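Handheld gripper or remote control for pick-up demos?
Forum: Home Robotics > Teaching and Demos
Started by odetti_fan, March 26, 2023

odetti_fan wrote:
Okay so I finally got my Cunda arm bolted down and now I have to teach it to pick up small junk and drop it in a tray. So far I've been driving it with the Vender remote from across the room and I'm terrible at it! I did 30 demos last night and my thumbs are killing me, and half of them are just me hovering over a marker trying to figure out how far away it is. Do I keep going or switch to one of those grippers you hold in your hand? I like that with the remote it's the real arm doing the real motion, so whatever I record, I know it can do.

stitchandsolder wrote:
Switch. I fought with a remote for most of July and my demos were slow and jerky, and guess what, so was my robot. It learned the hovering! It would stop over every object and think about its life before going down. With the gripper in my hand I just reach over and grab the thing the way I'd grab it anyway. I got 200 done in one rainy weekend and I was watching a movie for part of it (don't do that, I had to toss those).

Munasinghe_Garage wrote:
Gonna disagree with stitch a little. Holding it by hand is fast, sure, but your wrist does stuff the arm can't. I recorded a beautiful set where I came in low and sideways under a shelf, and on playback my arm folded up on itself and quit. The remote is a pain but it keeps you inside what the arm can reach. My last set was 841 clips and I cut a big pile of them for exactly this.

stitchandsolder wrote:
That's fair, but it's a shelf problem. For stuff lying on a flat surface I come down from the top and I've never had the arm complain. Mine is mounted up high though, so maybe I got lucky there.

Alcides Macedo wrote:
Do both? I do the bulk by hand and then 5 or so by remote at the end, mostly to see if the speed I've been moving at makes any sense for the arm. Two things that helped me more than the gear did. Close the fingers slower than feels natural, and go all the way back to the same starting spot between grabs. I skipped that second one for ages and my robot wandered off after every pick.

odetti_fan wrote:
Ooh, the starting spot, I definitely don't do that. What are you all practicing on? I've only got markers and they roll everywhere.

Munasinghe_Garage wrote:
Wooden blocks. Boring, but I know what the sizes are and I can put them back in the same place every time.

stitchandsolder wrote:
Blocks are why yours panics when it meets a real sock, lol. I use whatever is in the house and I like a mess behind it too -- bags, boxes, a plush or two. My current layout is on the bed, newspaper down first, then a crumpled purple towel, with the little things lined up along the front of it. Binder clip, roll of tape, white USB charger, that kind of size. The charger is a good one to start on, nice flat sides. I leave the towel rumpled on purpose and I mess it up a bit differently for each batch. 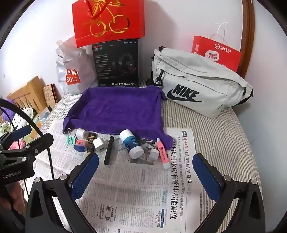
More threads in Teaching and Demos

Cunda arm drifts left after every drop
Vender remote: can I swap the sticks?
How slow is too slow when closing the fingers?
Sharing my sock folding clips (long post)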